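Home | Workshop | Minutes | Bookings | Contact

Gistcombe Workshop Group
Minutes of the February meeting, small bench room

Present: Britta Ostermann (chair), Pascal Lammers, Hauke Weidemann, Kadri Navickas (minutes)
Apologies: Costel Sandu

The meeting opened at 6:30 p.m.

1. Minutes of the previous meeting

Accepted with one correction. Under item 4, "bench top replaced" should read "bench top refinished." Hauke noted that the top has never been replaced.

2. Matters arising

2.1 Door closer. Adjusted by Pascal. It now latches without being pushed. Closed.

2.2 Key cabinet. The second key to the small bench room is still missing. Kadri has asked the users on the January sheet and has three answers outstanding. Carried forward.

2.3 Heater timer. Hauke reset the timer to the evening schedule. Britta reported that it was still running at 10 p.m. on two occasions. Hauke to check whether the override had been left on. Carried forward.

3. Budget

Britta presented the figures. Balance brought forward is 2,128. The room allowance for the year is 500, not yet spent. The invoice from Kettler for shelving came to 521 and has been paid from the general line, not from the room allowance. Pascal asked whether delivery was included. Britta confirmed that it was.

No other invoices are open. The figures were accepted.

4. Small bench room: table surface

4.1 Kadri reported on the state of the white table. The finish is matte and shows everything. There are scuffs and smudges across the middle area, and small bits of debris were lying on the top, including a dark curled fiber. The users' sheet had the table signed off as clean.

4.2 Hauke said that the sheet has one box for "table" and that people tick it after clearing their parts away. Clearing and wiping should be separate entries. Agreed.

4.3 Discussion of cleaning method. Pascal has tried a damp microfiber cloth followed by a dry one. This lifts dust and fibers but leaves part of the gray marking. Hauke suspects that some of the marks are residue and some are abrasion of the finish, and that only the first kind will come off. He asked that no scouring pads or cream cleaners be used until this is settled, as they would polish the surface in patches.

4.4 Hauke to test a melamine sponge on a small area at a rear corner, wet, with light pressure, and to compare it with the untreated surface under the desk lamp. Result to the next meeting. If the sponge leaves a shiny patch, the test stops there.

4.5 Pascal proposed a cutting mat for general use. Britta was against a permanent mat: the fit work needs the full flat top, and a mat edge will rock a small block. Agreed to buy one loose mat and store it upright beside the shelving. Cost to come from the room allowance.

5. Small bench room: curtain

5.1 The pale curtain behind the table was discussed. It hangs down to the back edge of the tabletop. Pascal's concern is that it may shed or carry fibers onto the work surface. Kadri thought clothing the more likely source. The point was left open.

5.2 Britta asked whether the curtain could be shortened. Hauke was against cutting it. If the table is moved forward by the width of a hand, the hem clears the edge and the cloth can drop behind. The table can be moved by two people. Agreed to try this first.

5.3 The folds are uneven, with some wide flat sections and some narrow deep ones, and toward the right they run at a slant. Pascal believes that the hooks have bunched and that the cloth is being pulled sideways. He will respace the hooks and let it hang for a week before anyone considers pressing it.

5.4 Washing. The care label could not be found. Kadri to ask Rorkside, who supplied the cloth, for washing instructions. Until there is an answer, vacuum only, upholstery nozzle, low setting.

6. Blocks and fit pieces

6.1 Costel had sent a note in advance. He asks that the gray block with the square recess be kept with the other fit pieces and that the recess be brushed out before use. Dust in the corners of the socket affects how a piece seats. Agreed. A soft half-inch brush is to be kept in the drawer for this.

6.2 Storage. The Dirnora case has 27 compartments and several are too shallow for the block. Hauke to cut a foam insert for the lower tray. Pascal asked that compartments be labeled by size and not by color.

6.3 Pieces left out overnight. Two users were reminded in January. Britta does not want a further rule. The revised sheet will carry a line for returning pieces to the case.

7. Users' sheet

The revised wording was read out and accepted as follows:

Pieces returned to case.
Recess brushed out.
Table cleared.
Table wiped, damp then dry.
Floor swept under table.
Heater off.

Kadri to print and post the new sheet inside the door. The old sheets will be kept for one year in the binder.

8. Record of room condition

Small bench room, white table and curtain:

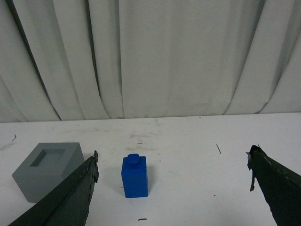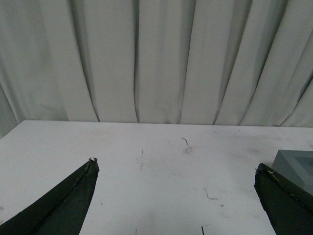 9. Other business

9.1 Lighting. Hauke asked for a second desk lamp. The present one has to be carried between rooms. Britta will look for a spare before anything is bought. If none is found, up to 40 may be spent from the room allowance.

9.2 Bookings. Pascal reported two double bookings in the main room, both caused by entries made in pencil and later erased. Entries are to be made in ink. Cancellations are to be struck through and initialed.

9.3 Shelving. The Kettler units are up but have not been fixed to the wall. No heavy stock is to go above the second shelf until the brackets are in. Pascal has the brackets and needs longer screws.

10. Actions

Pascal: respace curtain hooks; fix shelving brackets; buy loose mat.
Hauke: sponge test; foam insert; heater override.
Kadri: missing key; contact Rorkside; print sheet.
Britta: spare lamp.
Pascal and Hauke: move table forward.

The meeting closed at 7:50 p.m. The next meeting will be in March, same room, same time.

Contact the minutes secretary | © Gistcombe Workshop Group | Back to top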